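March, shop-cell notebook, continued from the gray binder

Counter cell fault, second write-up. The first one was two lines on the whiteboard and somebody has since wiped half of it, so I am putting the whole thing here.

Short version: the arm drove the gripper down into the tray rim during a normal order at 10:40 and kept pushing until the joint torque limit tripped. No one was near it. The rim has a light scuff, one finger pad is torn, and the wrist is probably fine but I want it checked before we go back to full speed. Cell is at reduced speed until the items at the bottom are done.

**What was running**

Order loop on the Sesov controller, build from the day before. One bottle, pick from the shelf, scan, place in the tray, retreat. Speed was at 100 percent, which we had signed off on the week before for single-item orders only. Kam-wah Kwok was at the desk with the pendant. I was on the other side of the room with the door open and heard it before I saw it.

**What happened, from the log and from Kam-wah**

- Pick normal. Grip force normal.
- Scan read on the first try.
- Arm moved to the pre-place point over the tray. This looks right in the log.
- Place move started. Target was off to the right by 37 mm compared with the taught point.
- Finger contacted the rim. The contact threshold should have stopped the move here and didn't.
- Arm kept going down. Torque trip on joint 4, brakes on.
- Kam-wah hit the stop anyway, after the trip. Correct thing to do.

The bottle stayed in the gripper. We put a hand under it, opened the fingers from the pendant, and set it aside. It's in the bin under my bench with tape on it. Please don't restock it.

So there are two separate faults: the target was wrong, and the stop that should have caught a wrong target didn't work. I care more about the second one.

**Fault 1: the offset**

First guess was that the tray had been bumped. It gets bumped. We measured from the back edge of the counter and from the side and it was within a couple of millimeters of the marks in the setup sheet, so that isn't it, unless the collision pushed it back to exactly where it should be, and I don't believe that.

Second guess was the head camera calibration. Ran the check board at both ends of the counter. Residuals are the same as last month, a bit better on the left.

Third guess was the tray finder, and that's where I have landed. The finder fits four edges and takes the center. It has always had a hard time with the near edge, which is close to the bottom of the camera view when the head is pitched at the normal angle. If it loses part of that edge it fits whatever it has left, and the corners are rounded, so there's not much to hold on to. The confidence value for the bad order was low but just above the cutoff. I replayed the saved stream from that order ten times and got the bad fit in three of them, which tells me there is something in the fit that depends on the random start. It should not. Same input should give the same answer.

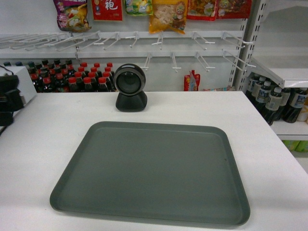 I raised the cutoff and replayed the full morning. It now rejects the bad fit every time, but it also rejects a fair number of good ones, and each rejection costs a second look with the head moved. Kam-wah thinks we should stop finding the tray on every order and just fix it to the counter — two brackets and a taught pose, finder used only as a check. I was against this in the fall because Staniforth wanted the tray to be swappable. I'm less against it now. The tray has not been swapped since we set the cell up.

A middle option is to pitch the head down a few degrees before the place move so the near edge has more room. Cheap to try. It does mean the scanner goes near the top of the view and we lose the cross-check on the scanner base that the finder uses to decide whether the counter plane is right. Will try it and see what the plane estimate does.

**Fault 2: no contact stop**

This took most of the afternoon and is embarrassing.

The contact threshold is set per move in the order file. For place moves it's supposed to be 31 N. In the build that was running, the place move had been split in two, an approach and a final descent, so the wrist could straighten out before going down. That change was mine. The threshold was attached to the old move by name. The approach kept the old name and kept the threshold. The final descent got a new name, matched nothing in the table, and picked up the default.

The default is 110 N. It was set that high so the free-space moves wouldn't trip on cable drag. Nothing warned us. The loader finds no entry, uses the default, and writes one line at debug level that we don't keep.

So the arm did what it was told. From contact to trip was well under a second. Peak force at the wrist reads just below the default, so even that didn't stop it; joint 4 got to its own limit first because of the bent posture. With the arm straighter it might have pushed harder before anything let go.

I tested this on the bench after lunch with the foam block in place of the tray, at low speed:

1. Old file, old single place move. Stops on contact. Foam barely dented. Repeated five times.
2. Split move, as it ran this morning. Does not stop on contact. I stopped it by hand.
3. Split move with the threshold entry added for the second part. Stops on contact. Repeated five times.

That's enough for me to call the cause found.

**Why we didn't catch it earlier**

The split went in late in the day. I ran it in simulation, where there is no contact, and then on the cell with good tray fits, where there is also no contact. Every order that evening passed. The test we have for the threshold is a separate script and it builds its own move, with the old name. It passed too, and would have passed forever.

Kam-wah asked whether the safety settings on the arm itself should have covered this. They did, in the sense that the torque trip worked and the brakes held. But those limits are there to keep the arm from hurting itself and, with the area scanner, to keep people out of its way. They aren't meant to be the thing that protects a tray rim or a bottle. If it had come down on a glass item we'd have had a worse morning.

**Hardware check**

- Finger pad, right side: torn across the tip. Replaced from the spares drawer. There's one spare left; ordered a set from Damance.
- Finger, right side: looks straight against the steel rule. Swapped it anyway and labeled the old one.
- Wrist force sensor: zero has moved a little since the last record. Could be the hit, could be drift. Needs the weight test, warm, after half an hour of running.
- Joint 4: no noise by hand with the brake released. No error history before today.
- Tray: scuff on the rim, no crack. Stays in use.
- Scanner: not touched. Test label read at every distance on the card.

I sent the joint 4 log to Stollero and asked if they want the trip recorded as an event under the service agreement. No reply yet.

**Changed today**

- Threshold entry added for the final descent. Checked on the bench as above.
- Loader now refuses to start if any move in an order file has no threshold entry. No default at all. This broke two of the old demo files right away, both with the same kind of hole in them. Left them broken for now.
- Speed capped at 50 percent in the controller, behind the password, so it can't be raised from the pendant.
- Finder cutoff raised. Temporary. Slower, but leave it alone.

**Still open**

- [ ] Find where the random start gets into the edge fit and fix the seed, or take it out — me
- [ ] Head pitch trial, log the plane estimate with and without — Kam-wah
- [ ] Rewrite the threshold script so it loads the real order file and touches foam with every move in it — me
- [ ] Weight test on the wrist sensor — Kam-wah
- [ ] Decide on brackets for the tray. Ask Staniforth if swappable still matters to them
- [ ] Speed goes back up only after the foam script passes and the wrist sensor is signed off. Both of us initial it here
- [ ] Keep debug lines from the loader for at least a week of runs

4:50 pm, added: ran twenty orders at the capped speed with the new cutoff. All placed. The finder asked for a second look on four of them. On one of the four it asked twice and then gave up and parked, which is the behavior we want, but the parked pose leaves the elbow over the counter and you have to lean around it to get at the pendant hook. Move the park pose before the next session. Cell is powered down, key is in the desk.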